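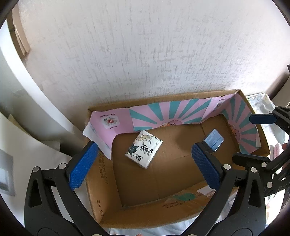 The Care of Pair 183

The Office of Hand Equipment at Busell issued its instructions in April, and the household station on Villalobos Street received them in a gray envelope. They concerned Pair 183: two grippers, each with two fingers, to be held in the hands of an operator and returned to their case at night. The instructions ran to 9 pages. The operator was required to sign the last of them before reading the first.

Under the heading of Daily Setup, the operator was to place a box on a level surface and put into it such small goods as a home would ordinarily contain. Each gripper was to be opened fully and closed fully before it touched anything. The pins at the joints were to be wiped with a dry cloth. Oil was forbidden. A blue pad showing wear along its ribs was to be reported on the same day to Nutarik, the approved supplier of pads, and no other pad was to be fitted in the meantime.

The operator complied. For many weeks the entries in the station's log were all alike: opened, closed, wiped, no fault. The Office regarded the log as a model of its kind and had a copy bound.

The first irregular entry was a brief one. It stated that the right gripper had begun to hesitate. The fingers closed, paused a little short of the object, and then closed the rest of the way – "as if asking," the operator had written, and had afterward crossed the words out with a ruler. The Office replied that hesitation was not a listed fault. It directed the operator to the table on page six, which allowed for sticking, slipping, rattling and failure to open.

The operator chose sticking. The procedure for sticking was carried out in full. The pins were cleaned, the fingers were checked against one another for alignment, and the grip was tried on a stiff article before a soft one, as the page directed.
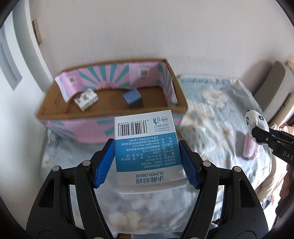

Grip check on a stiff article: carton between the blue pads, marked side upside down.

The carton test was entered as passed. The hesitation was entered as well, on a separate sheet, because the form had no line for it.

An inspector's bench at Busell, known as the Gerka bench, was then made available. The pair was packed, sent, measured and returned. The accompanying certificate found the travel of every finger to be within limits and recommended that the operator be given a chair of a different height. A chair was delivered. The log for the following week reads: opened, closed, wiped, hesitates, chair comfortable.

It was at this stage that the operator began to make observations outside the procedure. The right gripper did not pause at cartons held for the second time. It did not pause at paper, or at the lid of a jar. It paused at anything that had been worn or slept beside. The operator set down these findings in a clear hand, attached the table from page six with a fifth fault added in pencil, and asked that the soft article test be witnessed.

The Office does not send witnesses to household stations. It granted permission for the test to proceed, provided that the article was clean and small and that both blue pads met it squarely.
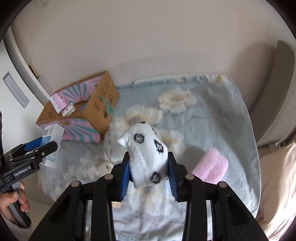

The operator reported by telephone that the right gripper had paused longer than before, and that the left one had now waited for it. Asked whether the pair should be withdrawn, the operator said that a machine which took care in closing was surely being looked after correctly, and requested a new supply of dry cloths.

The Office considered the matter until the end of the year. Its ruling, dated Dec 31, 2024, amended the table on page six. Between slipping and rattling there now appears the entry "waiting," and in the column for corrective action, the words "Allow."

The cloths were sent under separate cover.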